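3.2 Shared desks and the corded handset

Figure 2. A shared desk at the Jusley site, with the corded telephone handset on the tabletop. 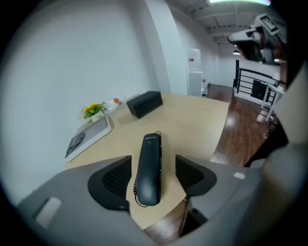 3.3 Objects kept on shared desks

The survey covered 124 shared desks across three sites, Jusley, Endale and Druler, each visited once in the morning and once after 4 pm. A desk was treated as shared if two or more members of staff had used it in the same working week. Desks in locked rooms were left out, as were reception counters, which follow separate rules on what may be left in view of visitors.

Every object on the tabletop was entered on a paper form and placed in one of four classes: communication, paper handling, personal or decorative, and unassigned. The last class was meant for things whose owner or purpose could not be settled by asking the people seated nearby. The first round of visits produced 365 entries. Ten of these were removed as duplicates, leaving 355 for analysis.

The desk in Figure 2 shows several of the difficulties met in coding. The handset was entered under communication, and the white tray near the wall under paper handling. The flat dark grey item resting on the tray could be read as either a folder or a tablet, and the two belong to different classes. In such cases the coder was told to record the supporting object first and to mark the upper one as dependent. The plant with yellow flowers was entered as decorative. The small heap of paper and the translucent plastic bag beside it were coded as a single unassigned group, following the rule that loose material in contact with the wall is not split.

Coding was done by the first author and repeated by Wanpen Klinhom, who worked from the photographs alone. The two codings agreed closely for communication and decorative objects. Most of the disagreement concerned plain boxes and closed cases — the black rectangular box in Figure 2 is typical, as its outside gives little sign of whether it is a speaker or a storage box. These entries were discussed one at a time and, where no decision was reached, moved to the unassigned class.

3.4 Position of the handset

For each desk with a corded telephone we also noted where the handset lay in relation to the front edge. The measure was taken from the nearest point of the handset to the nearest point of the edge, ignoring the cord. On desks with a curved front, as in Figure 2, a straight rule was laid across the curve and the shortest reading kept. Coiled cords were left as found. Earlier work with the Sisura desk inventory stretched the cord before measuring, and its distances cannot be compared directly with ours.

A handset lying off its base was recorded as displaced only if it was still in the same place 90 minutes later. This condition was added at the suggestion of Rosemarie Rothe after the pilot visit to Endale, where handsets in use during a call had been counted as displaced. The pilot readings were not corrected and are excluded from the tables in Section 4.

Shared equipment standing away from the desks, such as water dispensers and printers, was noted on the floor plan but given no class. Its distance from each desk is used only in Section 4.3.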